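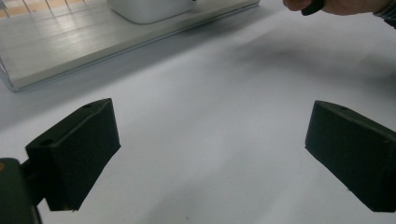 Figure 18.1 A broad work surface in a pale white-gray.

Chapter 18
What Does "Clean" Mean?

Most of us judge a surface by looking at it. A pale countertop with no crumbs on it passes, and a dark one with a smear on it fails. Companies that sell cleaning products know this very well, and much of their advertising is built on the gap between what a surface looks like and what may be living on it. This chapter is about that gap, and about the numbers used to fill it.

Take a spray called Skindance, sold in the Sitton area for kitchens and bathrooms. Its label promised a counter "up to 1000 times cleaner." Cleaner than what? The label did not say. It might have meant the same counter before wiping, or a counter wiped with plain water, or one that had been smeared with bacteria in a lab for the purpose of the test. Each of these would give a different number, and the words "up to" would cover the best result even if every other result was poor.

The maker pointed to a study done in Clolterholm. The study did exist, and it had 311 swab samples in it, a respectable number. But the samples came from only 20 kitchens, and each kitchen was swabbed again and again. Swabs taken from one counter tend to resemble each other. Treating them as 311 separate pieces of evidence makes the study look much stronger than it was. There was also no group of kitchens cleaned with ordinary dish soap — the one comparison a shopper would want.

None of this shows that the spray was useless. It may have worked well. The trouble is that the study could not tell us, and the label spoke as if it could.

We will come back to this case in Section 18.3, along with the Guerra school survey, where a much smaller claim was made and much better supported. Before that, we need some working terms. Cleaning means removing dirt. Sanitizing means bringing the number of germs down to a level considered safe. Disinfecting means killing most of the germs named on the product's label. Advertisers often slide from one word to another within a single sentence, and readers should get used to stopping them there.

Before You Read
Find a cleaning product at home and copy down one claim from the label. Underline any word that compares. Then write down what it is being compared with — if the label tells you.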